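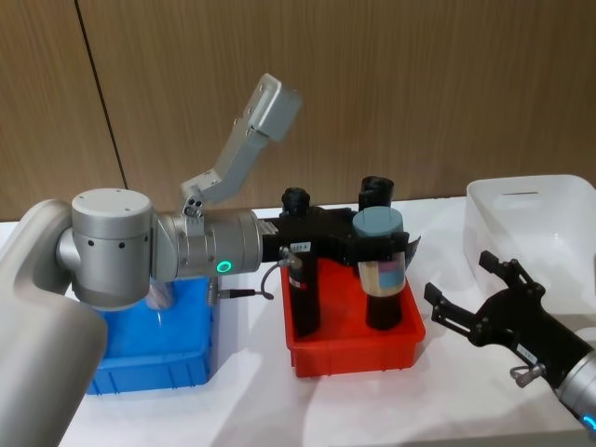 9 July 2024

Long day on the grippers. I got in before eight to have the room to myself and ended up sharing it anyway, as the Staniforth lot were moving shelves next door until lunch.

The plan was to settle whether we keep the Udby fingers or go over to the Sedano ones for the sorting job. I have been putting this off since December. The Udby pair are shorter and stiffer and I know their faults. The Sedano pair have more travel, and the maker's sheet makes a lot of that, but travel is no use to me if the thing tips over as soon as it is lifted.

Started with single picks from the red bin, left arm only. Flat-topped cylinders are the awkward ones. If the fingers close too high they pinch the cap and the body swings. If they go too low they touch the floor of the bin and the arm stops on its force limit. I set the limit to 30 and left it there all day, although I was tempted to raise it after the third stop before ten o'clock.

Did the open and close test while I had my tea. 500 cycles on each gripper, no load. The Udby one finished. The Sedano one stopped at 362 with a communication fault, then ran again after I reseated the plug. I want to blame the cable, which has a tighter bend in it than I like, but I will do the test again with a new one before I write that down anywhere official.

After lunch I moved on to using both arms over the same bin, which is the part Grumero care about. They want a cylinder passed across without it being put down in between.

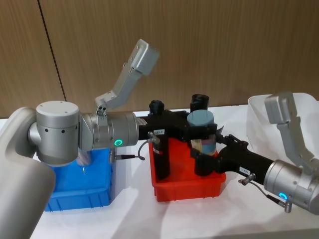
The trouble is room. With both grippers over the red bin there is very little space left between them, and the planner treats each one as a fat box, so it refuses moves that would be perfectly safe. I trimmed the box on the right arm by 2 mm and it began to accept some of them. I don't want to trim any more without measuring the fingers properly.

Speed was kept low throughout. I also tried the approach from a steeper angle, which made the planner happier and the grip worse. Went back to the flatter one.

The wrist cameras gave less bother than last week. The exposure still drifts when the sun comes round, and the white table does not help. I will ask for a blind again.

No decision yet. I lean towards the Udby for the left arm at least. Tomorrow: new cable, repeat the cycles, measure the fingers, and reply to Grumero about the date. Home at half past six with a headache, beans on toast, bed early.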